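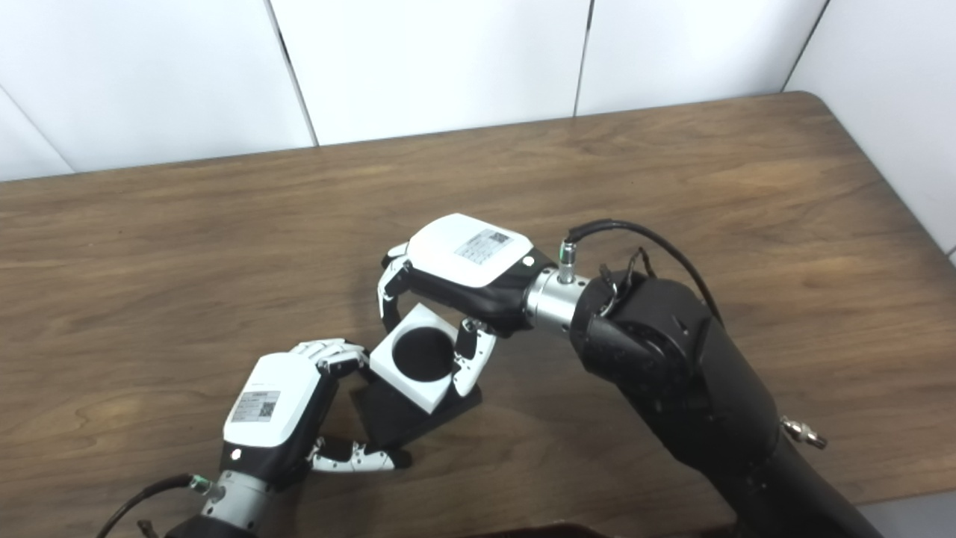 *Bench 7, Garkedwood shared shop. Both hands at the block and its base.*

The log for cycle 187 ran to 3,753 lines. She read it from the bottom, as Triltus had taught its technicians to do before it closed.

One entry had no source. It said: HOLD.

She had not written that command. She searched the code twice, then typed a query - where from?

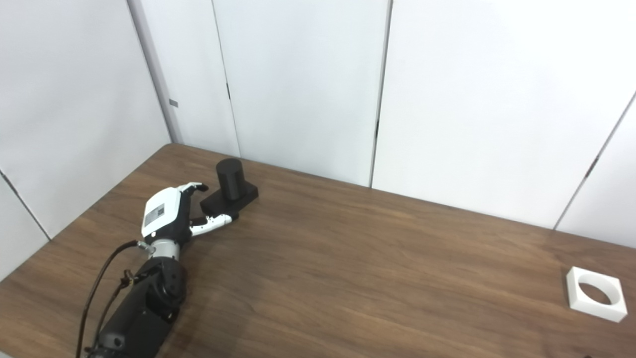 *One arm at the post, block off to the right.*

The reply took roughly 2,000 milliseconds. It gave a file path in her own home folder, created at 4 a.m. in December. She opened the file. It contained one line, a revised grip force, and the value was correct.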